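Nollia - Recrutamento
Técnico(a) de Ensaios de Pequenos Eletrodomésticos e Mobiliário de Cozinha

A Nollia, laboratório de ensaios de produtos domésticos, admite técnico(a) para a unidade de Siton. O posto integra a equipa que avalia a durabilidade de superfícies, ferragens e aparelhos de bancada. Entrada prevista em setembro, contrato a termo com possibilidade de renovação.

Funções
Preparar postos de ensaio segundo o procedimento interno.
Medir temperaturas de superfície e consumos em vazio e em carga.
Registar desvios e redigir o relatório técnico em português e inglês.
Manter o inventário de amostras e consumíveis.

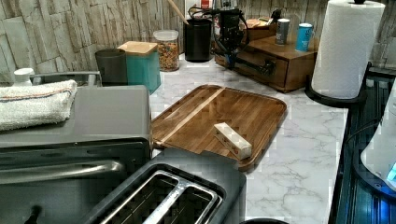

Bancada com forno de mesa e tábua de corte em madeira.

Requisitos
Curso técnico de nível médio ou superior em eletrotecnia, mecânica ou materiais. Experiência mínima de dois anos em laboratório ou controlo de qualidade. Leitura de desenho técnico. Valoriza-se a prática com a folha de registo Nanaslow - a formação inicial é assegurada.
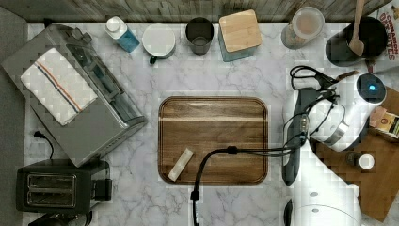
O trabalho decorre em turnos de sete horas, com uma pausa intercalar. A verificação visual precede qualquer ligação à rede e abrange cabos, fichas e grelhas de ventilação. Em aparelhos como o forno em aço inox e a torradeira preta de duas ranhuras, o técnico regista ainda o estado dos comandos. Objetos têxteis pousados sobre o forno, como o pano branco dobrado, constam da ficha do posto. O incumprimento desta sequência invalida o ensaio.

A unidade dispõe também de uma secção de ferragens, dedicada a corrediças, dobradiças e puxadores.
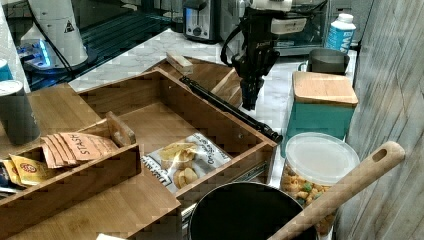 Gaveta de madeira clara com corrediça metálica preta.

Condições
Período experimental de três meses. Subsídio de refeição e seguro de saúde. Deslocações pontuais à unidade Polishchuk, com despesas pagas.

Candidaturas
Enviar currículo e certificado de habilitações pelo formulário da página de recrutamento, com a indicação "Siton - Ensaios". O processo inclui entrevista e prova prática. As candidaturas encerram no final de julho, às 18h00. Só serão contactados os candidatos selecionados para entrevista.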